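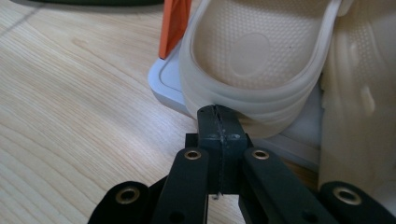 The Umlow Health Coverage Act is a law that lets residents of the state of Umlow buy into the same health plan that covers state employees. It passed the state senate in February by 22 votes to 14, after one of the longest and liveliest floor debates the chamber has ever held.

History

The bill was written by Senator Jayson Gatchalian of Vutik, a former county clerk. His first version failed in the house by just 4 votes. Gatchalian then spent the summer holding open meetings in all 51 counties – a remarkable tour by any measure – and came back with a much shorter bill.

The best-known change is the Savolainen amendment, which let small farms and shops sign up as a group. It won over several rural members who had opposed the first draft.

Provisions

Premiums are set once a year by a board in Cluva, the state capital, and must be published before enrollment opens. Residents can keep private coverage if they prefer it. Dental care is included for children, while adults pay extra.

See also

Cluva Hospital Funding Vote
Vutik County Clerk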